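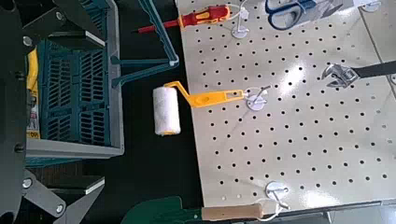
A paint roller, a screwdriver and scissors on a white pegboard.

Search this wiki Go

Paint roller

A paint roller is a tool for putting paint on big flat surfaces, mostly walls and ceilings. It has two main pieces: the cover (also called the sleeve or the nap), which soaks up the paint, and the frame, which holds the cover and gives you something to hang on to. I've been writing the decorating pages on this wiki for a while and I rewrote this one from scratch on July 17, 2019, so if you remember the old version with the long argument over ceilings, it's gone – sorry, Angus!

Background

Before rollers, people painted walls with wide flat brushes, and it took forever. Rollers caught on with homeowners in the middle of the twentieth century, and I've read several different claims for who came up with the idea first. I'm not going to pick one. Fergal Ó Riain, who painted houses for a living until his knees gave up, told me his father's crew thought rollers were for people who couldn't handle a brush, and they kept on thinking so right up until a contractor down the street started finishing jobs in half the time.

The cover

Covers come in different fabrics and different pile lengths. The pile is the fuzzy part, and how long it is matters more than anything else you'll choose. Short pile holds less paint and leaves a smoother finish, so it's the one for doors and for glossier paints. Medium pile is what most people use on ordinary drywall. Long, shaggy pile is for brick, stucco and anything bumpy, where a short one would just skate across the high spots and leave you with little bare pits everywhere (ask me about my basement).

Synthetic covers work well with water-based paint. Natural ones like lambswool or mohair go nicely with oil-based paint, but some of them mat down if you use them with latex. Foam covers are cheap and good for small smooth jobs, although they make bubbles if you go too fast. Isport used to sell a foam one I really liked and I can't find it anymore.

New fabric covers shed. Wrap some masking tape around the pile and peel it off again before you start, or rinse the cover and let it dry overnight. I skipped this once on a dark green hallway and was picking fuzz out of the wall all evening.

The frame

Most frames have a bent metal rod with a handle on one end and a cage or spindle on the other. Some cheaper or smaller ones are mostly plastic. Lots of handles have a threaded hole in the bottom that takes an extension pole, and I'd say get the pole even if your ceilings are low, it saves your shoulders and all that climbing up and down. Mini rollers are skinnier and have longer handles for getting behind toilets and radiators.

Firdevs Erdem left a note on the talk page asking for a mention of the Skultar frame, the one with the little release catch. So, there's a Skultar frame with a release catch. I haven't tried it.

How to use one

Cut in the edges first with a brush. Pour paint into the deep end of the tray, dip the cover and roll it on the slope until it's evenly loaded but not dripping. Start a little way in from the corner and roll up and down in overlapping strips, then go over the section lightly in one direction while it's still wet. Painters call this keeping a wet edge. If you stop for lunch halfway along a wall you'll see the stripe where you stopped, and you'll keep on seeing it for years.

Don't squash the roller against the wall to get the last drop out of it. That pushes paint off the ends and leaves ridges, known as fat edges or tram lines depending on who taught you.

Two thin coats usually look better than one thick one. For figuring out how much to buy, take the wall area and check it against the coverage printed on the can. My living room came to 355 square feet of wall and my whole downstairs to 600, and I still bought too much.

Cleaning and storing

Scrape the extra paint off first – the curved notch on a painter's tool is meant for this – and then wash latex out with warm soapy water until it runs clear. Oil-based paint needs mineral spirits. Spin the cover or squeeze it out, fluff the pile up and stand it on its end or hang it so it doesn't dry with a flat side. Between coats you can wrap the whole thing tightly in plastic wrap. Olumide Okoro keeps his in the fridge that way and says he has gone 7 days without trouble, but I wouldn't push it.

See also

Paintbrush
Paint tray
Painter's tape
Cutting in

23 shares 2 comments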